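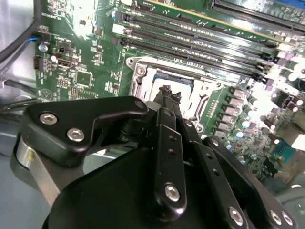

Keeping a Download Folder You Can Live With

Every house has a junk drawer, and every computer has a Downloads folder. The drawer at least stops accepting things when it's full. The folder just keeps smiling until one evening you get the message that your drive has 2 GB left and would you please do something about it.

I put off cleaning mine for years. When I finally looked, there were 513 files in it, four of them copies of the same printer manual for a printer I gave away.

Sort by size first. Alphabetical order is how you lose an afternoon reading old recipes. Big files go to the top, and the top dozen usually account for most of the mess. Mine were installers. Once a program is in and running, delete the installer, unless you paid for it and the company has vanished. I still keep the setup file for Zarno, a label maker I like more than it deserves, on a thumb drive in the pantry next to the spare fuses.

Check the half-finished ones. Transfer programs leave partial files lying about, often with an odd ending on the name. Open the program, see whether the job is still listed, and remove it from there. If you delete the partial by hand, some programs will cheerfully start the whole thing over while you sleep. I used Clultex for a long time and it did this to me twice, once with a 600 MB video about grouting.

Give big downloads a folder of their own. Mine is called Incoming. Anything over 500 MB lands there, and on the first evening of the month I either move it somewhere sensible or admit I was never going to watch it.

Set a speed limit during the day. Look in the settings under bandwidth or speed — the word changes but it's always in there, usually two menus deeper than you'd like. I let everything run flat out after 11 p.m. and keep it to a trickle before that, and I no longer hear my name shouted from the room with the TV in it.

Cap the uploads too. A maxed-out upload can make ordinary web pages crawl, and people blame the router, poor thing.

Get installers from the maker's own page. The giant green button on the other page is an ad. Untick the boxes for toolbars, "helpers" and anything offering to speed up your PC. My last careless click got me something called Grustatness, and it took longer to remove than the oven racks take to clean.

Empty the trash when you're done. I forgot, and spent ten minutes wondering why I still had no space.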